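## 4. Setting up your first bill alert

Okay, so you've got Tillum installed and you've picked your chamber. Now comes the part I built the thing for: getting pinged when a bill you care about moves. I started with arms sales resolutions, which pile up fast and get voted on with very little warning, so I'll use one of those as we go.

1. Open **Alerts** and hit **New**.
2. Type a name you'll recognize in six months. Mine is "arms sales, Senate" (I once had three alerts called "test" and deleted the wrong one).
3. Under **Match on**, choose **Bill number** if you know it, or **Words in title** if you don't.
4. Add your words. Put phrases in quotes, so "joint resolution of disapproval" and not four loose words.
5. Pick which steps you want to hear about: introduced, sent to committee, reported out, floor vote, signed or vetoed.
6. Press **Save**, then **Send me a test**.

The test message should land within a minute or two. If it doesn't, look in your spam folder first, then check the address under **Account**.

> **Note:** Titles get changed in committee more than you'd think! If you're matching on words, turn on **Follow after first match** and Tillum will stick with the bill number from then on.

### 4.1 Keeping the noise down

My very first alert used the word "export" all by itself, and I woke up to 263 messages. Please learn from me. The free plan holds 50 alerts and stops sending at 200 messages a day, and once you hit that cap the rest wait until midnight Eastern.
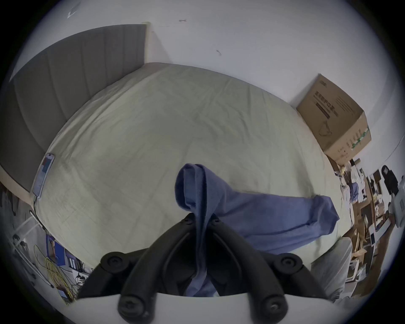

Narrow words are your friend, and so is the **Exclude** box underneath them. I exclude "naming" and "commemorative" on everything, and that clears out most of the post office bills. Think of the two boxes as a pair, a bit like those two black fingers closing on the blue cloth: your match words push from one side, your exclude words from the other, and you want just the one thing held between them. If you're still getting too much, drop the "introduced" step, as so many bills never get past it.

> **Caution:** Exclude wins over match, every time. If you exclude "Defense" you will also lose the defense spending bill, and Tillum won't warn you.

### 4.2 Sharing alerts with a group

If you run a local issues group, you can send one alert to everybody through a Yurt (my name for a shared folder, sorry, it stuck).

1. Go to **Yurts** and choose **Create**.
2. Paste in your email list, one address per line, up to 2000.
3. Drag the alert in.
4. Set **Who can edit** to *Only me* until you trust the setup.

People get a confirmation email and have to click it before anything reaches them. Expect about half to forget, so use **Remind** after a few days.

### 4.3 Bringing over a Lakomeo list

Coming from Lakomeo? Export your list there as CSV, then use **Alerts > Import** here. Bill numbers and names come across fine. Step choices don't, so every imported alert starts with all the steps turned on. Go through them before your next session day.

State bills need the Jarkusik add-on, covered in section 5.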